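Nedell Studios open day, 19 May 2024

I've watched travel programmes since I was small, so when Nedell opened its doors I had my ticket within minutes. It's where they make Usamik, the food and travel series, and I'd wanted a look behind it ever since the market episode in January. I was in the group of 24 led by Quang Mạch, one of the presenters, who is every bit as chatty as he is on screen.

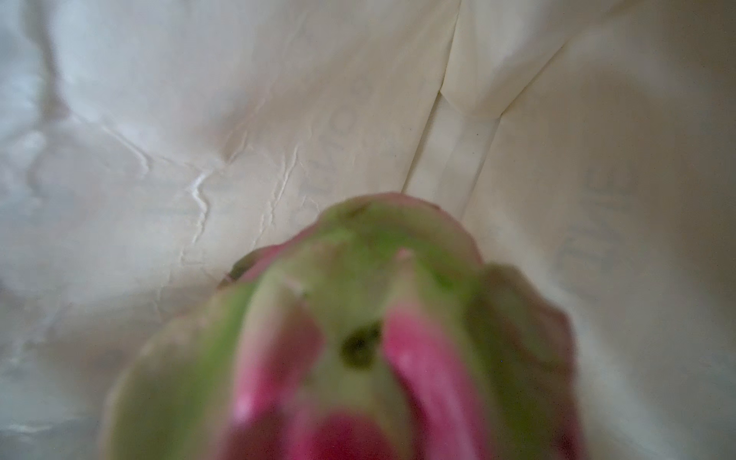
He started out reading the news on local radio, he told us, and got the television job after sending in a tape he'd made at his aunt's café, Huỳnh. They shot the first series in eight weeks with hardly any money! We saw ten minutes of it in the viewing room, including a ferry crossing where he is plainly seasick and carries on talking. 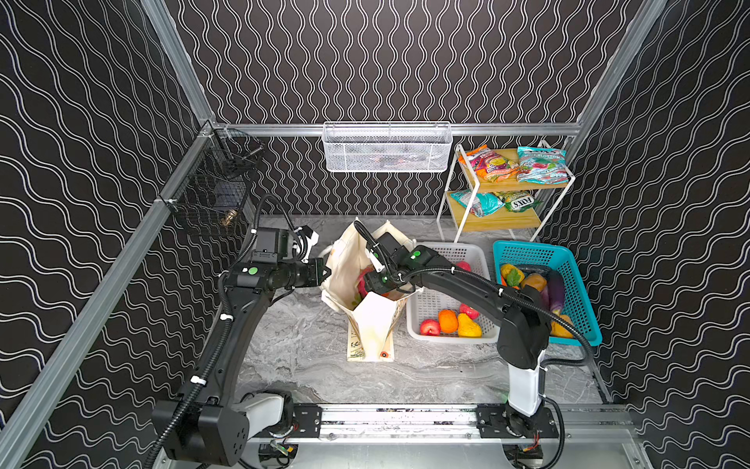
After lunch came the edit suites, my favourite part. An editor from Indico, who do the post-production, showed us how 2745 clips get boiled down to one episode (she keeps paper notes on all of them). I'm a hopeless fidget in dark rooms, and even I sat still. Talk got round to backgrounds, and I put in a word for black wallpaper with thin white wavy lines, which would look smashing behind an interview. She thought it might shimmer on older sets. We then argued happily over theme tunes until the bus came.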